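# Workshop tips: printed grippers and shiny metal

Notes from the hand-held gripper build on the back bench. Mwangi Kimaro started the list and the rest of us add to it when something costs us an evening.
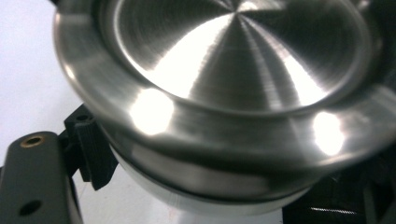 **Threaded inserts.** Use brass ones anywhere a screw will come out more than twice. Set the iron low, let the insert sink under its own weight, and stop when it stands slightly proud. Press it flat with a scrap of aluminum while the plastic is still soft. Don't put an insert in a hole that only needs to pass a screw.

**Print direction.** Lay brackets down so the layers run along the arm, never across it. Godfrey Rashidi printed one upright to save support material and it split at the first tab. The flat version took 40 minutes longer and is still in use.

**Clearances.** Round off the top corners of the fingers. Square ones catch on rims and leave marks in soft metal. If a finger has to get in under a flange, make a cardboard copy first and try it by hand.

**Polished steel and cameras.** Spun or brushed steel throws bright streaks that move whenever the camera moves. A few things that help:

- Bounce the lamp off the wall or a sheet of white foam board.
- Turn off auto exposure and set it by hand with the pot in place.
- Put the pot on a plain surface. Patterned cloth shows up in the reflections.
- Wipe off fingerprints with a dry microfiber cloth. Glass cleaner leaves a film.

Baking paper taped over the lamp is fine for LED bulbs only. Keep it off anything that runs warm.

**Grip on smooth metal.** Bare printed plastic slides on steel. Anoma Patwary glues strips of bicycle inner tube to the fingers with contact cement, roughing up both sides with 100 grit first. Leave it overnight under a clamp. Double-sided tape works for an afternoon and then creeps.

**Springs and small wire.** Bend the ends over before you cut them, and wear glasses. Check the spring after every 20 hours of use. Spares are in the Valon tin, second shelf, next to the taps.

**Weight.** Our last gripper came to 166 grams without the camera. It felt like nothing at first and a lot after an hour. Hollow out the handle before you thin the fingers - thin fingers flex and the grip goes off to one side.

**Still to sort out.** The cable clip keeps working loose. Chepkoech Kashindye is trying a printed one with a small hook, and if that fails we go back to a zip tie. Filament offcuts go in the gray bin, please, with the color written on the bag.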